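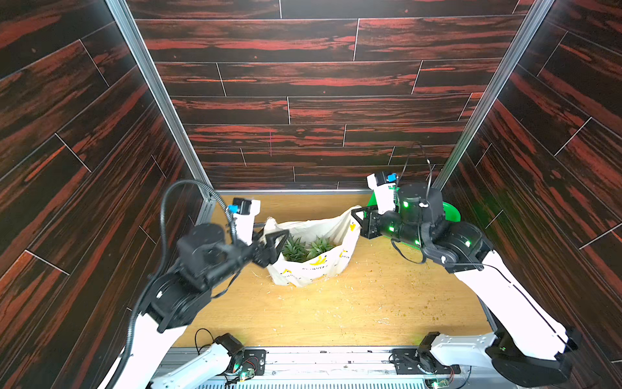

How do you get a succulent home from a plant fair without wrecking it?

Keep it upright, carry it in something with a wide mouth, and get it out of the bag as soon as you're through your own front door.

I learned the second part of that the hard way a few years ago, with a rosette that lost half its leaves in the trunk of my car, so I was more interested than most people would be in how the plants were packed at the Oltavent open day this October. My sister wanted to see the greenhouses. I wanted to see the greenhouses too, of course, but I also wanted a new plant for the kitchen windowsill (I always do), and I had promised myself I would behave sensibly this time.

Oltavent is a big old nursery property out past the reservoir, and once a year they open it up and let the smaller growers set up tables along the main path. There were 39 tables this time, according to the folded map they hand you at the gate, and we must have stopped at nearly every one of them. The parking is in a field. Wear boots! I say this every year and every year I see people picking their way across the grass in white sneakers.

We started in the long greenhouse, where it was warm enough that my glasses fogged up the minute we stepped inside. Flarulum had the first stretch of benches, mostly ferns and a few begonias with leaves as big as dinner plates, very handsome and very much not for me, as anything that needs misting will be dead by Thanksgiving at my house. Past them was Sokeck, who sell pots and trays and those nice deep saucers that are so hard to find, and my sister bought two.

And then the Cortés table, at the far end where the light is best. Dulce Cortés grows nothing but succulents and brought 174 of them, every one with a handwritten tag. She is a lovely person to talk to if you have time, and we had plenty of it. She told us she waters hers far less than people expect, and that most of the sad plants customers bring back to her have been loved a bit too hard. She also let my sister handle the leaves that had fallen off in the trays, and showed her how to lay them on dry soil and leave them alone until they root.

I asked about getting them home, and she had clearly had that conversation before. Her way is to open the bag as wide as it will go and lower the plant straight down, so the tips don't catch on the side on the way in. Two small ones can share a bag quite happily if they sit side by side.

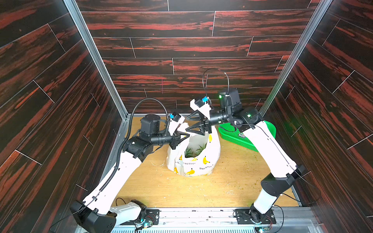
She doesn't tie the handles, either, and she was firm on that point. A knot pulls the sides in and presses on the leaves, and then you arrive home with a plant that has a flat side. I tie everything, so I took that one to heart. A little soil always gets away from you while you're doing it, and she says to sweep it up afterward and not fuss over it while you've got a plant in your hand.

By the time we had paid it was getting on for noon, so we went looking for lunch. There is a tent with soup and rolls, and the line was long but moved along nicely, and we shared a table with a couple who had driven 74 miles and were already planning where to put their new fig. The talk on repotting was at one o'clock in the smaller greenhouse. They had put out 200 chairs and we still stood at the back, but the speaker had a good loud voice and I got down most of what she said about grit.

We skipped the tractor ride. My sister was tired and I wanted to go around by the herb beds again before we left, where I bought a thyme I had no intention of buying.

The drive home was an hour with the bags on the floor behind the front seats, handles loose, wedged with my coat on one side and the saucers on the other. Both my plants are on the windowsill now, and the thyme is still out on the back step until I decide where it goes.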